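Chapter 7
Moving People and Goods: Logistics at a Multi-Sport Event

In this chapter
7.1 What logistics covers
7.2 The venue cluster
7.3 The delivery schedule
7.4 Sports equipment
7.5 Storage and handling

Opening case: The Utton Regional Games

The town of Utton has two swimming pools, a running track, an indoor sports hall and a long stretch of flat riverbank. When it was chosen to hold a regional games for adult amateur athletes, most of the early planning went into the sports program. Rules, age groups, officials and medals were settled more than a year ahead. Logistics was left to a single coordinator, Lieven Geerts, who had worked on road races but had never run an event with more than one venue.

Geerts began with a list. He asked each sport manager to write down every item that had to be in place before the first athlete could compete. The answers came back in very different forms. The archery manager sent three pages, down to the number of spare target pins. The swimming manager sent one line: "Pool is ready." It was not, because the timing pads belonged to a club in Luven and had to be trucked in, tested and returned the following week.

By November the combined list had 4000 entries. Geerts sorted them by venue, then by the day they were needed, and found that most of the load fell on the afternoon before opening. At that point the sports hall had one usable loading door, and the road behind the track was closed to trucks after 4 p.m. He moved the archery and track deliveries forward, rented a storage building on the edge of town from a firm called Kernesex, and gave every supplier a time slot.

The games opened on schedule. Two deliveries missed their slots, and one of them, a load of crowd barriers, held up the track warm-up area for most of a morning. In his report, dated 19 Feb 2024, Geerts wrote that he would have hired a second coordinator for the final week and would have visited each loading area with a tape measure.

As you read the chapter, keep the Utton case in mind. You will return to it in the exercises at the end of Section 7.5.

7.1 What logistics covers

Event logistics is the work of getting people, goods and information to the right place at the right time, and getting them out again afterward. At a sports event this includes athlete transport, equipment, food and water, uniforms, medical supplies, signs, waste and lost property. It does not usually include ticket sales or security, although the logistics team has to work with both.

Students sometimes think of logistics as trucks. Trucks are one part of it. A large share of the work is done at a desk, in the form of lists, maps, contracts and phone calls. The quality of the lists decides how the trucks will be used.

Three terms appear throughout the chapter.

Load-in: the period during which goods arrive at a venue and are put in place.

Load-out: the period during which goods are removed. Load-out is often shorter than load-in and is done by tired crews, so it needs its own plan.

Dwell time: how long a vehicle stays at a loading point, from arrival to departure.

7.2 The venue cluster

A multi-sport event rarely fits in one place. Planners group nearby venues into clusters so that they can share parking, storage and staff. A good cluster can be crossed on foot in under 15 minutes. If it takes longer, shuttle service is needed, and shuttles bring their own demands for drivers, fuel and waiting areas.

Clusters also help with communication. Each cluster has a desk with a phone, a printed map and one person in charge. Sport managers bring problems to the cluster desk first. Only those that affect more than one cluster go up to the main office.

At Utton, the track and the riverbank formed one cluster and the pools and sports hall formed another. The Kernesex storage building served both.

7.3 The delivery schedule

A delivery schedule is a table with one row per delivery. At the least, each row should give the supplier, the contents, the vehicle size, the venue, the loading point, the time slot and the name of the person who will receive the goods. Leave a column for the actual arrival time. This column is filled in on the day and is the most useful part of the schedule when the next event is planned.

Time slots should allow for unloading by the crew that will really be there. A truck that takes 30 minutes to unload with four people may take over an hour with two. Pallets are quicker than loose boxes, provided the venue has a forklift and a floor that can bear it.

The Utton schedule had 177 rows. Of these, 83 were for the sports hall, which explains why its single loading door caused so much concern.

7.5 Storage and handling, which closes the chapter, looks at what happens between delivery and use. Goods may be kept on shelves, on pallets or in bins, and may be moved by hand or by machine. The choice depends on the size of the items, how often they are needed and what the building already has.
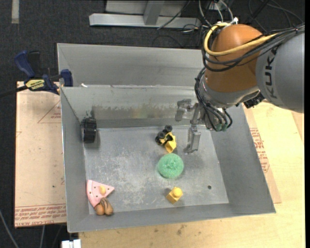

Figure 7.1 A KUKA robot arm over a gray metal bin.

Before you read on

Work through these questions in pairs. Keep your notes, as you will need them for the planning task in Section 7.4.

1. Choose a sport you know well. List every item that must be in place before competition can begin. Mark the items that would have to be borrowed or rented.

2. Find a map of a sports venue in your area. Where could a large truck stop? Which doors could it unload through?

3. Geerts asked all sport managers for a list but did not give them a form to fill in. Design a one-page form he could have used.

4. A supplier, Ogundipe Sports Hire, offers to deliver all its goods in one trip at a lower price, but only on the afternoon before opening. What would you need to know before accepting?

Key terms

cluster, delivery schedule, dwell time, load-in, load-out, loading point, time slot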